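Getting old wallpaper paste off, and hanging the new stuff

Quick one, people keep asking. Did our box room in July, pattern with a repeat of 53 cm, so plenty of waste. Order an extra roll.

Strip first. Warm water, drop of washing up liquid, sponge it on, leave it 16 minutes. Scrape. Do it again where it sticks. Rinse the wall after or the old paste comes through -- learnt that the hard way in the hall.

Keep a soft cloth by you the whole time. Smooth cotton or similar, nothing fluffy. 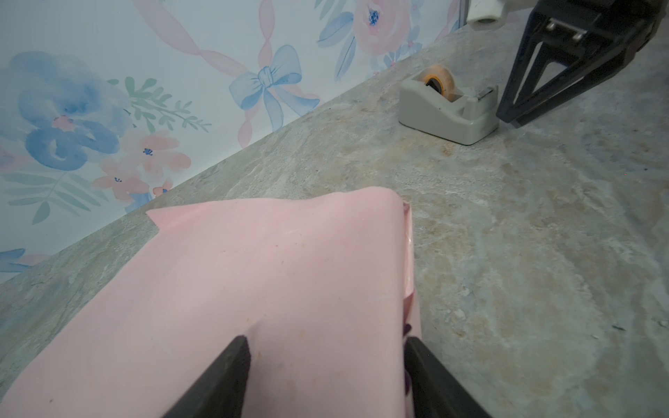

Next, a plumb line. Dont trust the corner, corners are never straight. Measure out from it, a bit less than a roll width, and pencil top to bottom. First drop goes to that line.

Cut drops with spare at both ends. Check the pattern against the last one BEFORE cutting. Paste the wall if it's paste-the-wall paper, obviously. I used Stikeo, fine, bit lumpy if you rush the mixing.
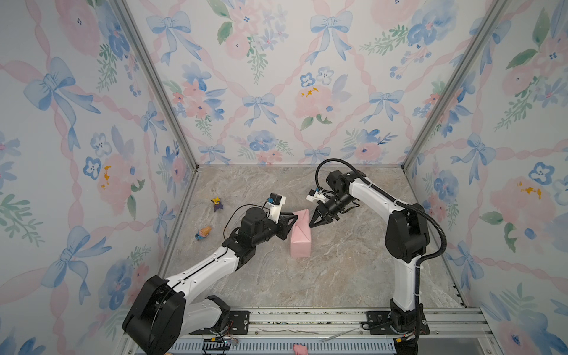

Corners -- never wrap a full width round. Cut it so a thumb's width turns, then start the next peice on a fresh plumb line and overlap. With a trellis or diagonal pattern you will lose a little of the match. Put that in the corner you see least.

Smooth from the middle outwards. Paste on the front, wipe it off straight away, dab dont rub. Trim with a new blade, change it every couple of drops. 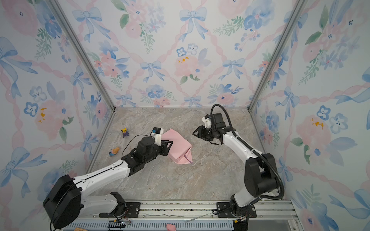
Ribbons, bows and roses on three walls, pink cloth down on the floor.

Windows open a crack, heating off overnight. Bubbles mostly go by morning.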